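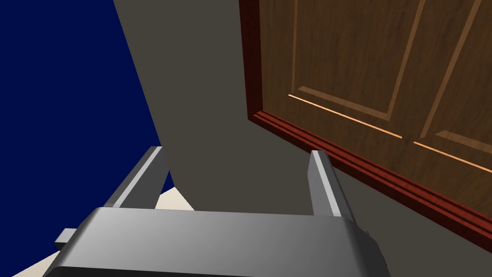 Cutting household energy use and emissions before winter

These notes cover the jobs that reduce heating and hot water demand in an ordinary detached house without replacing any major appliance. They are arranged in the order we suggest doing them. Draught sealing comes first, as the result of every later job depends on it.

Finding draughts

Choose a windy day. Close all windows and external doors, switch on the rangehood and the bathroom exhaust fan, and walk the perimeter of each room with a lit incense stick held a hand's width from the wall. Do not run the fans while an open-flued gas heater or wood fire is operating. The suction can pull combustion gases back into the room.

Mark each leak with painter's tape. Check skirting boards, architraves, the joint between window frame and plaster, the manhole cover, pipe entries under sinks, and old wall vents left over from gas heating. Fixed vents that serve a gas appliance must stay open for as long as the appliance is connected.

Any gap wider than 2 mm should be treated. Narrower gaps can be left until the room is next painted.

Choosing a sealant

Use a paintable acrylic gap filler for skirtings and architraves. Joanne Bloxham, who edits the workshop half of these pages, uses Pimix in the white and cuts the nozzle at a shallow angle, slightly smaller than the gap. Silicone is suitable around wet areas but will not take paint. Expanding foam belongs in concealed cavities only, and should be kept clear of flues, recessed downlights and the moving parts of window frames.

For external doors, fit a compressible perimeter seal to the stop and a separate seal at the base. Standard door seals come in lengths to suit a door 800 mm wide or wider and are trimmed with a hacksaw. Trim the rubber longer than the aluminium carrier, then cut it back once the door has been closed on it.

Sash windows are slower. Brush pile strip in the side channels works well if the old paint is scraped back first. Adhesive foam lasts a season or so on a sash and then rolls up.

Curtains and blinds

A heavy curtain reduces heat loss only if air cannot circulate behind it. Fit a pelmet, or lay a board across the top of the brackets. The hem should touch the floor, and the sides should return to the wall. Roller blinds mounted inside the reveal leave a gap at each edge and do comparatively little at night, but they are useful against summer sun.

Open north-facing curtains by mid-morning on clear days and close everything at dusk. Readers in Canada should substitute south.

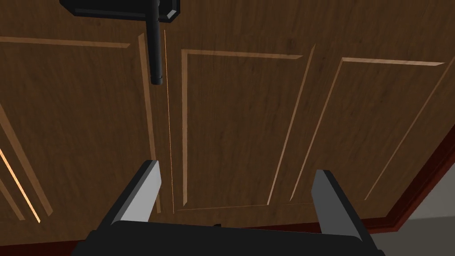 PISTOREO, 11th April

Space heating

The first cold nights have brought the usual letters about portable heaters. A plug-in electric heater rated at 1,000 watts draws that amount for as long as the element is on, whatever the shape of the casing. Oil column, panel and fan types differ in how quickly they warm a room and how noisy they are. They do not differ in the heat delivered per unit of electricity.

A reverse-cycle air conditioner delivers several times more heat than the electricity it consumes. If one is already installed for summer cooling, it should be the main heater. Three settings account for most of the complaints we receive:

Mode. Select heat, not auto. Auto may swing to cooling on a sunny afternoon.

Louvres. Point them down. Warm air released along the ceiling stays there.

Fan. Leave on auto or high. A low fan setting reduces efficiency and leaves the far side of the room cold.

Wash the filters before the season starts and again partway through it. Use lukewarm water and no detergent, and dry them in the shade. Keep leaves and stored timber away from the outdoor unit. Frost on the outdoor coil in cold weather is normal, and the unit will pause from time to time to clear it.

Idalina Veloso wrote to ask whether the heater should be left on all day at a low setting. In most houses it should not. Heat lost through the walls is proportional to the temperature difference, so a house held warm while empty loses more in total than one reheated in the evening. A timer set shortly before people come home is sufficient.

Hot water

Measure the shower before buying a new head. Hold a bucket under the flow, time how long it takes to fill, and divide. If the rate is above the figure on the packet of the replacement head, the change is worthwhile. Check the minimum pressure for the head if the system is gravity fed.

Lag the first stretch of hot pipe where it leaves the tank, including the bend. Closed-cell foam tube with the slit facing down and taped at the joints is adequate. Outdoors it needs a UV-resistant cover. The Leitão sleeve has a foil skin and has held up well on a west wall. Do not cover the pressure relief valve or its drain.

Storage tanks should not be turned down below the temperature required for controlling bacteria. Ask a licensed plumber before altering a thermostat.

Cooking and kettles

Boil what will be used. A kettle filled with 1,000 mL for a single mug heats several mugs of water to no purpose. Keep lids on pots and turn down to a simmer once the boil is reached, as a rolling boil is no hotter. Descale with citric acid when the element or base turns chalky.

Test the oven door seal by closing it on a strip of paper. If the paper slides out freely, the seal is due. Bukico stocks push-in replacements by the metre; take a short length of the old one to match the profile.

Keeping a record

Read the meter on the same day each week and write the figure down beside the overnight minimum. A bill covers too long a period to show the effect of a single job. Readings begun now and kept up until October will cover the whole heating season, and can be set against next year's.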